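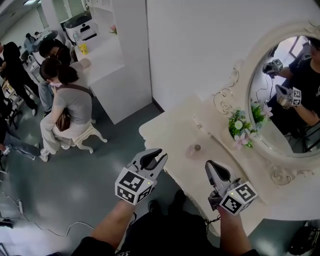
## 4. What small suppliers do when a buyer asks about waste

The part of the study we most looked forward to was the supplier side. Large companies publish plenty on their own progress, and we had no shortage of that from Drernar and Gedberg, both of which opened their files to us with real generosity. Far less is written on the small firms further down the chain, the ones that receive a questionnaire in November and have to fill it in between orders. We wrote to 900 of them and heard back from 300, and the replies were a delight to read. Many ran well past the space we had left for them.

The first finding is that small suppliers measure a great deal already. They weigh their offcuts, they know what a skip costs to empty, and they can say which customer sends back the most pallets. What they lack is a shared form to put it in. A supplier to both Drernar and Gedberg had to report the same cardboard twice, once by weight and once by volume, with different year ends. Figure 3 (in the previous section) sets the two reporting calendars side by side, and the overlap is smaller than either buyer had expected when we showed it to them.

We then read through 3137 separate written comments. Each was coded by 2 readers working apart, and where they disagreed the comment went to a third. Saimi Vuorinen built the coding guide and rewrote it after the first batch, when it became clear that "cost" was hiding several different worries: the price of new bins, staff time, and the fear of being dropped for giving an honest answer. Splitting that heading changed the picture a good deal! Staff time came out well ahead of the others, and fear of being dropped was strongest among firms with only one large customer.

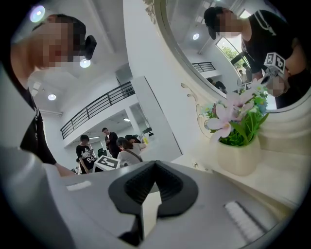 Gedberg's suppliers were noticeably more willing to report bad news. We think this has to do with how the buyer replies. Gedberg sends every supplier a short note back, with a named contact and one practical suggestion, while Drernar sends a score. Several firms quoted their note to us word for word, and a few had pinned it up in the workshop. We can't separate this cleanly from the length of the contracts, which are longer at Gedberg, and we would love to see someone test the two apart.

Antal joined the study late and we treat its results with care. Its suppliers are mostly in packaging, where waste is closely tied to price, and they were answering a shorter set of questions. Even so, the comments have the same flavour. People want to be asked once, in plain words, and to hear what happened to their answer.

The shared form we drafted from all this, which we call Grurer, fits on a single sheet. It asks for weight only, leaves the year end to the supplier, and has an open box at the bottom that we fought hard to keep. Drernar has agreed to try it with the suppliers it has in common with Gedberg. Section 5 gives the wording of each item and the changes made after the first readings, including the question on returned pallets, which took us more drafts than all the rest put together.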